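Notes on an Interior Brick Wall
Posted 23/05/2019

The previous entry on this site dealt with the floor of the utility hall, and several readers wrote to ask why so little had been said of the wall above it. The present entry is intended to correct that omission. It concerns the care of an exposed interior brick wall in a building that is in daily use, and it records the practice that has been followed on the ground floor of the Krūmiņa building since the rooms were taken over.

The wall was originally plastered. When the plaster was removed, the brick underneath proved to be of mixed color, and the decision was made to leave it as found. Samples of new facing brick had been requested from Clemar, and they were of good quality, but they were very even in tone. Set against the old courses they looked like a patch. The samples were returned and the budget was moved to repointing.

Repointing was carried out in April, over a length of wall that had lost much of its mortar near the floor. The old joints were raked out by hand and refilled with a grey mortar supplied by Gultine in 40-pound bags. The quantity had been calculated at 600 pounds. The amount used was closer to 900, and readers planning similar work are advised to order generously, as the depth of the joints cannot be known until they have been opened. The cost of a second delivery was considerable and could have been avoided.
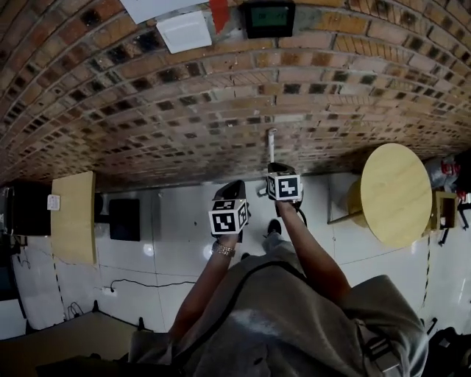
Routine cleaning is a simpler matter. Loose dust is taken off with a soft brush, working from the top course downward, and the floor is swept only after the wall has been finished. Water is used sparingly. A damp cloth is acceptable on the face of the brick, but the joints should be left alone for at least 8 weeks after pointing. No sealant has been applied. A product from Povent was tested on a small area behind a cabinet and gave the brick a sheen that did not suit the room, and the remaining portion of the can was given away.

The question of what may be attached to the wall has required more thought than the cleaning. Paper notices, a small digital display and similar items all have to go somewhere, and in a working room the wall is the natural place. The rule now in force is that any fixing which requires a drill must go into the mortar and never into the brick. A hole in a joint can be filled in a few minutes. A hole in an old brick is permanent, and there are already several from earlier occupants, including one large enough to hold a thumb.

Sheets of paper are a separate case. Ordinary tape does not hold well on a rough surface and tends to let go overnight. Removable putty performs better, although it leaves a greasy mark on the lighter bricks, where it is most noticeable. Notices are therefore placed over the darker bricks wherever the arrangement allows. Papers that are out of date should be taken down promptly. This last rule is observed less well than the others, and the author must accept a share of the responsibility.

A word should be added about the floor after all. White glossy tile against old brick was a choice made before the present occupancy, and it was disliked at first. It shows brick dust immediately, and every shoe leaves its record. It also returns a good deal of light to the lower part of the wall, which would otherwise be rather dim, and on that account the plan to replace it has been set aside. The grout is thin and is scrubbed with a nylon brush and plain dish soap.

The window ledges are in worse condition than either surface and will be treated in a later entry, once the estimate has been received.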